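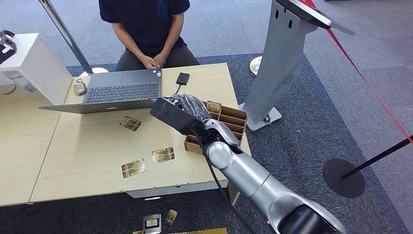
We use cookies to remember your settings and to count visits to this site. By continuing to read you accept this. Cookie settings

PRESS RELEASE

Istura stops card placing work with Burby hand after release fault

STANDAR, July 27, 2024. Istura informs its customers, partners and the press that it has stopped all card placing work with the Burby robotic hand. The reason is a fault in which the hand did not open after it received the command to open. One operator was hurt lightly on the fingers. The company has found the cause and is preparing a correction, which customers will receive in August.

The fault happened at the Istura demonstration room in Standar. The Burby hand is used there to put printed cards into a cardboard organizer with narrow slots, and to take them out again. It is slow and simple work, and it was chosen for this reason. Thin cards are difficult for a robotic hand to hold, and the organizer is light and moves easily when it is touched, so small mistakes of the fingers can be noticed quickly.

What happened

In the morning of the event the hand had brought one card to the organizer and lowered it into a slot. The control program, Vik, then sent the command to open the fingers. The fingers stayed closed. Vik waited for the answer of the hand, did not receive it, and sent the arm to its next position as if the card had been released. The arm lifted the organizer together with the card.

The operator, who was sitting at the table, reached forward to hold the organizer down. At this moment the hand received the earlier command a second time, opened, and closed again in the place where the next card was expected. Two fingers of the operator were caught between the hand and a cardboard divider. A colleague pressed the emergency stop and the arm was moved back by hand. The operator was seen by a doctor on the same day, was treated for a bruise, and is working again.

Istura reported the event to the building management and to all customers who use Burby hands. We regret that it took until the following day before the last customer was reached.

Cause

The investigation was led by Yutong Fu, head of product safety at Istura. Her team repeated the placing movement 393 times with the same hand and with a dummy in the place of the operator. The fault came back on 2 occasions. Both times the signal of the fingers was interrupted for a short moment while the arm was bending, and both times Vik took the missing signal for a confirmed release.

The limit for such a missing answer should be 300 milliseconds. After this time the arm must stand still and wait for a person. In the version of Vik that was installed, the limit was working during the picking of a card but was not applied during the placing. This mistake was made by us when the two movements were separated into different parts of the program last year. Our test before delivery checked only the picking.

The interruption itself comes from a connector inside the wrist of the hand. The connector can become loose after many hours of bending. The hand in question had been in operation for nearly 600 hours, and its connector had not been exchanged. It was also not required by our maintenance plan to exchange it.

"The loose connector is a usual kind of wear and we should expect it," said Yutong Fu. "What I cannot accept is that the arm continued to move when it did not know if the hand was open. We had a rule for this case and we did not check the rule in all the places where it is needed. I also want to say that the operator did what many people would do when a box is being pulled away. Our safety must be made for this."

Measures

The following measures are already decided:

The corrected version of Vik applies the same time limit to every movement of the hand. When the limit is passed, the arm stops and a person must confirm at the computer before it can go on.

The connector in the wrist will be exchanged free of charge in all delivered Burby hands. A technician from Istura will visit the customer for this work. It is not necessary to send the hand back.

The maintenance plan will be changed, and the connector will be added to the list of parts with a fixed service time.

During card placing, no person may sit or stand inside the reach of the arm while the drives are switched on. This applies in our own rooms from today. We ask customers to follow it also after the correction is installed.

Information for customers

Customers who use the Burby hand for placing cards, tickets or other flat objects are asked to stop this work until the technician has visited them. The arm can still be used without the hand. If a hand does not open by itself, please press the emergency stop first and do not pull at the object. The fingers can be loosened after the power is switched off, as explained in the manual under "Manual release".

Demonstrations in Standar that were planned for the coming weeks are moved to a later date. Registered visitors will be informed by email. The full report of the investigation will be published on this site when the exchange of the connectors is completed.

About Istura

Istura develops robotic hands and control programs for light work with paper, cards and small packages. The company is located in Standar.

Press contact: Istura, Communication Office, Standar

Related news
Safety notice for Burby users: how to do the manual release
Vik: list of changes in the current version
Demonstration room in Standar: changed opening times
Istura looks for test engineers

© 2024 Istura. All rights reserved. | Contact | Privacy | Back to top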